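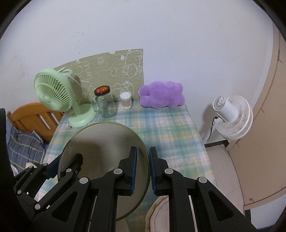

Why Don't My Clothes Fit? Sizes, Explained

At some point this year a grown-up will hold a pair of trousers against your legs, squint, and announce that you'll grow into them. What they mean is that the trousers are too big and they were in the sale.

But how can trousers be too big when the label has your age on it? You are nine. The trousers say nine. One of you must be wrong, and it is the trousers.

Before there were sizes

For most of history, clothes didn't have sizes at all. If you wanted a coat, somebody measured you, cut some cloth and sewed it together until it was the same shape as you were. This could be a tailor, if your family had money, or your mum, if it hadn't. The coat fitted you and possibly one or two other people in the world, by accident.

If you were the youngest child, you never met a new coat. You got your brother's, with the sleeves turned up. Some things haven't changed much.

Then two things came along that made clothes much quicker to produce. One was the sewing machine. The other was war, which is a terrible thing but does need a great many trousers. Armies had thousands of soldiers to dress and no time to measure every knee. So the people making uniforms did something sensible. They looked at the measurements they had, noticed that lots of men were nearly the same shape, and made the uniforms in a few sets: small ones, medium ones, large ones. Each soldier was handed whichever was closest. If it pinched, he had other things to worry about.

Shops thought this was a marvellous idea. They could make a big pile of clothes first and find the people afterwards.

Who decides what a nine-year-old looks like?

Imagine you want to open a clothes shop in a town called Civthorpe, and you'd like to sell trousers to children. You need to know how long children's legs are. You can't guess, so you get a tape measure and a clipboard and you measure 721 of them.

This takes ages. Some of them wriggle. One of them has a cold. In the end you have a very long list of legs, and you sort it by age.

Next you take all the nine-year-olds, add up their leg lengths and share the total out evenly between them. The answer is called the average. You cut your age nine trousers to suit it and feel pleased with yourself.

Now have a look round your classroom. Somebody in there can reach the top shelf. Somebody else needs a chair to reach the middle one. They may have birthdays in the same week. The average is somewhere between them, and quite possibly not a single person in the room is exactly that long in the leg. The trousers have been made very carefully for a child who might be off sick.

This is why many labels also give a height in centimetres. The height is much more use than the age, and it is nearly always printed smaller.

Why one shop's nine is another shop's ten

You would think that all the shops would get together and agree. There are official standards, which are long documents full of tables saying what a size ought to measure. In many places, though, clothes makers can choose whether to follow them, and a lot of them would sooner use their own.

Let's say there are three shops in your town. Hunance makes its clothes roomy, for people who climb things. Kozan likes everything neat and narrow. Mullska measured a different lot of children altogether, and they happened to be tall. All three will sell you a jumper with a 9 on it. You could wear one, get stuck in the next and go camping in the third.

With grown-ups' clothes it gets sillier. Some makers have noticed that people feel cheerful when they fit into a smaller number, so they keep the clothes the same and change the number. This is known as vanity sizing. It's a bit like getting taller by drawing a new ruler.

What about shoes?

British shoe sizes are measured in barleycorns. I am not making this up. A barleycorn is an old measure, named after a grain of barley, and three of them make an inch. Each full shoe size is one barleycorn longer than the last. So when you go up a size, your shoes have grown by one piece of cereal.

Children's sizes go up to 13 or so, and then, just as you are feeling proud of your enormous feet, they start again at 1. Plenty of other European countries use a different set of numbers, which is why the inside of your trainer can look like a maths test.

Try it yourself

You will need a tape measure (the bendy sort), a pencil and 4 pieces of clothing that all fit you.

Lay each one flat on the floor and smooth it out. For tops, measure straight across from armpit to armpit. For trousers, measure straight across the waistband. Write the number down next to the size on the label.

If your labels all say the same thing, see whether your measurements do. If your labels all say different things, you have either found out something about sizing or you need to have a clear-out. Put the clothes back afterwards. The floor is not a drawer, whatever you have been telling people.

Words to know

Average: what you get when you add up a list of numbers and share the total out evenly.

Tailor: a person who makes or alters clothes to fit somebody in particular.

Ready-to-wear: clothes made before anyone knows who is going to buy them.

Hand-me-down: ready-to-wear, but your cousin was ready first.

21 comments | 2 shares

Back to top | Contact us | © 2019 All rights reserved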